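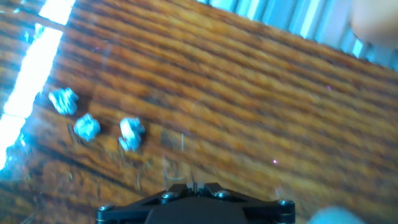
Dos pinzas, una mesa y mucha paciencia

31 August 2020

Desde diciembre quería comparar las dos pinzas que tengo para el brazo pequeño, y por fin he encontrado el tiempo. La primera es la Clinard, de dedos rígidos, que compré con el brazo. La segunda es la Fosteo, de dedos blandos, que pedí más tarde y que ha pasado muchos meses en su caja. Escribo en español porque lo estoy estudiando y porque casi todos los foros que leo sobre este tema están en esta lengua. Pido perdón por los errores.

Para la prueba elegí objetos malos a propósito. Con cubos de plástico todo funciona bien y no se aprende nada. Las bolitas blancas arrugadas son otra cosa: cada una tiene su forma, pesan casi nada y ruedan cuando el dedo las toca un poco antes de tiempo. Las puse directamente sobre la madera, sin mantel y sin bandeja.

La cámara va en la muñeca. Antes la tenía en un trípode al lado de la mesa, pero el brazo tapaba el objeto justo en el momento más interesante. En la muñeca se ve siempre lo que hay delante de la pinza, y esto me gusta mucho. Lo que no me gusta es el reflejo. Con la luz que entra de lado, una banda de la mesa se pone completamente blanca, y una bola blanca junto a una banda blanca es un problema serio para el programa. También cuando el brazo se mueve rápido la madera sale borrosa. Bajé la velocidad a 300 en el controlador (son las unidades propias del Sisbridge, no sé a qué corresponden exactamente) y mejoró bastante.

Hice 14 intentos con cada pinza. La Clinard cierra con mucha precisión, pero si la bola está un poco girada, la empuja en lugar de cogerla. Falló cinco veces, casi siempre con la más alargada. La Fosteo falló 2 veces nada más. Los dedos se adaptan a la forma y perdonan un error pequeño de posición. Por otra parte, suelta peor: la bola se queda un instante pegada a la goma y después cae donde quiere.

El montaje me costó más que las pruebas. El soporte negro de la muñeca lleva tornillos muy pequeños, y para cambiar de pinza tengo que aflojarlos y después calibrar otra vez la cámara. La calibración con Pant guarda más de 482 imágenes cada vez, y mi ordenador es viejo.

De momento dejo puesta la Fosteo. Quiero repetir todo por la noche, con la persiana bajada y una lámpara difusa, para saber cuántos fallos eran de la pinza y cuántos de la luz. Si alguien conoce un barniz mate que no estropee una mesa de madera, que me lo escriba en los comentarios, por favor.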